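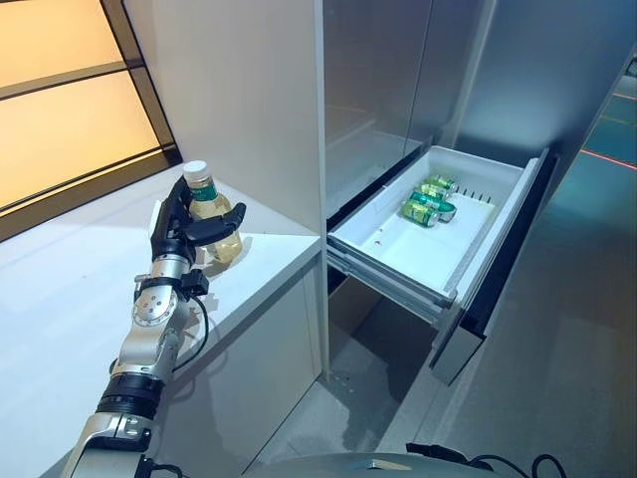
I have now lived with the Flellholm for over 100 days, long enough to have stopped patting the fridge door and started swearing at the drawer. For anyone who hasn't been cornered by me at a party, the Flellholm is a kitchen run from Jornum: white counter, white base, a tall side panel, and a slot beside it for a glass-fronted fridge with a pull-out drawer underneath. It comes in white. There was a second colour in the brochure but Ivar Strömberg at the showroom said it was "more of an intention."

**The counter**

Matte white, thick at the front edge, and by far the best bit. The thickness gives it a solemn look, as if you might sign a treaty on it. I mostly make toast. Matte hides fingerprints well and hides turmeric not at all. I was told to wipe spills straight away, which I do, apart from all the times I don't. A paste of bicarb and water got most of the curry out. The remainder is behind the kettle, where the kettle now lives.

You can put a bottle of something pale and yellowish down on it and feel you're in an advertisement for a calmer person's life. Cordial looks expensive. So does dish soap, and a guest has already made that mistake (Rochelle, you were very good about it).

Jornum suggests a 2 mm gap between the slab and the wall, to be sealed. My walls were built by someone with a relaxed attitude to straightness, so the gap is 2 mm at one end and a crumb museum at the other. Not the kitchen's fault. I've taken a mark off anyway.

**The tall panel**

It's a panel. It's tall, it's white and it stands between the counter and the fridge so that the two needn't look at each other. No hooks, no rail, no shelf, and the instructions are quite firm that you shouldn't add any. I added a calendar with removable tape. It fell off in the night and I thought we were being burgled.

Ours came at 210 cm, a perfectly sensible height until you learn what our ceiling does above the back door. Measure your ceiling in more than one place. Heloísa Cavalcanti, who fitted the thing, measured it in four and went quiet after the third.

**The glass fridge**

Smoky glass sounds like a compromise and is one. You get the shapes of the shelves and a general impression of food. In theory this saves opening the door to see what's in there. In practice I stand in front of it squinting, and then open the door. Clear glass would've been worse, mind you. I've seen my leftovers and they should have some privacy.

It also reflects, faintly, whoever is standing there at eleven at night looking for cheese. I have not got used to this.

The seal is good, the light is gentle, and the shelves go in at whatever height you like provided you're patient and don't mind skinning a knuckle. The bottle shelf will take a tall bottle upright if you sacrifice the shelf above.

**The drawer**

Right. The drawer under the glass pulls all the way out, and I'd been looking forward to that after years of a drawer with an unreachable back third. Full extension is marvellous. You can see everything you own. It is also the exact height of a human shin, and when it's open it claims the whole floor in front of the fridge, so nothing can be fetched from the bottom shelf while anyone is looking for anything else. We are a household of two and have developed a system of calling out.

The runners are smooth. Almost too smooth, on our floor. If you load it heavily and the unit's a touch out of level, it will creep open on its own with a little sigh. Get the feet right before you fill it. I did this in the other order and can't recommend it.

**Compared with the others**

I also looked at the Brotness, which has a shallower drawer and a handle shaped like a regret, and the Siqueira, which was lovely and cost $2000 more. Remedios Paredes up the road has the Siqueira. Her drawer doesn't sigh. She's mentioned it.

**Would I buy it again?**

Yes, with shin pads. Four stars for the counter, three and a half for the fridge, two for the drawer on a bad day and five on a good one. The panel gets whatever panels get. If Jornum ever sells a soft stop for the runners I'll order a pair, and I'll update this once I've worked out how to fit them without ringing Heloísa.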